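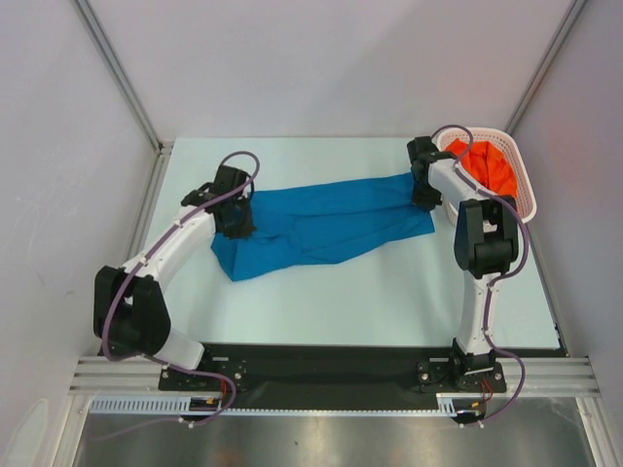 Groka 500

The Groka 500 is an annual stock car race held each November at Groka Speedway, a paved half-mile oval outside the town of Ultelitz. It is the final and longest event on the speedway's calendar and is run over 500 laps, a distance of 250 miles. The race is open to full-bodied late model cars and is not part of any national touring series, although touring drivers enter it regularly. It has been known for sponsorship reasons as the Flikine 500 and, for a short period, as the Adeyemi Tire Groka 500.

Background

Groka Speedway was built as a dirt track on former grazing land and was paved after its sixth season. The change was unpopular with many of the local drivers, most of whom owned dirt cars, and entries fell sharply. The owners of the track responded by announcing a single long race at the end of the year with a purse larger than that of all the other events on the schedule combined.

The first running was set at 588 laps. The number came from the county road that passes the main gate, and it appeared on early posters in the shape of a road sign. The distance proved too great for the equipment of the time. Fewer than half of the starters were running at the finish, and the race ended well after midnight with much of the grandstand empty. The following year the distance was cut to 500 laps, where it has remained except when rain or curfew has shortened the event.

Winners of the first race are still credited in the official list, with a note on the distance. Race records for average speed and margin of victory are counted from the second running onward.

Format

The starting field is set by a mix of timed laps and heat races. The fastest cars in time trials are locked into the front rows, and the rest of the field is filled through heats held the evening before the main event. One place is kept for the speedway's own season champion if that driver has not already qualified. Until the format was revised, a past winner could also claim a guaranteed place, but this was dropped after complaints that it kept faster cars out of the field.

The main event is divided into two halves with a scheduled break. During the break, teams may add fuel, change tires and make limited adjustments on pit road. Body repairs are allowed only if officials have inspected the car first. Laps run under caution have not counted toward the total since the rule was changed at the request of the teams – earlier races counted every lap, and one finished with a long stretch of caution laps that left the leader unchallenged.

Under current rules, engines are limited to 680 horsepower. Each team receives a fixed allotment of tires, which are marked by officials and stored at the track between time trials and the race. Tire wear is heavy because of the coarse surface in the third and fourth turns, and the timing of the final tire change is widely seen as the most important decision of the night.

Track

The oval is slightly egg-shaped. Turns one and two are tighter and more steeply banked than turns three and four, and the back straight runs downhill toward the third turn. Drivers generally brake later at the third turn and allow the car to drift toward the outside wall. The inside lane has usually been preferred on restarts, although the outside lane gained grip after the front straight and first turn were resurfaced.

Lighting was added for the race's third running. The pit area lies outside the track beyond the second turn, and cars reach pit road through a gate that is closed during green-flag racing. An infield road is reserved for safety vehicles.

Sponsorship

The early races had no title sponsor. The purse was paid from ticket sales and from program advertising bought by businesses in Ultelitz. Flikine, a maker of brake parts, became the first title sponsor and held the naming rights for nine years. The company also paid a bonus to the leader at the halfway break, a practice that later sponsors continued.

Adeyemi Tire took over the naming rights after Flikine withdrew. The agreement ended early when the speedway declined to make the company its only tire supplier. The race then returned to its original name and has kept it, with smaller sponsors attached to the heat races, the pole award and the halfway bonus.

Lap sponsorship is a separate program. Individuals and businesses may buy any of the 500 laps, and the money is paid to whichever driver leads that lap. The names of lap sponsors are read over the public address system during the break. The final lap is sold by auction.

Notable races

The most closely contested finish came in a rain-delayed running in which the lead changed hands four times in the last ten laps. The apparent winner was later disqualified when his car failed the post-race weight inspection, and the victory was awarded to Hanane Zerouali, who had crossed the line second. Zerouali won again two years later from a starting position near the back of the field. She had missed time trials with an engine failure and had raced her way in through the last of the heats.

One running was stopped at the break because of fog and completed the next afternoon, the only time that any part of the race has been held in daylight.

See also

Groka Speedway
Late model
Short track racing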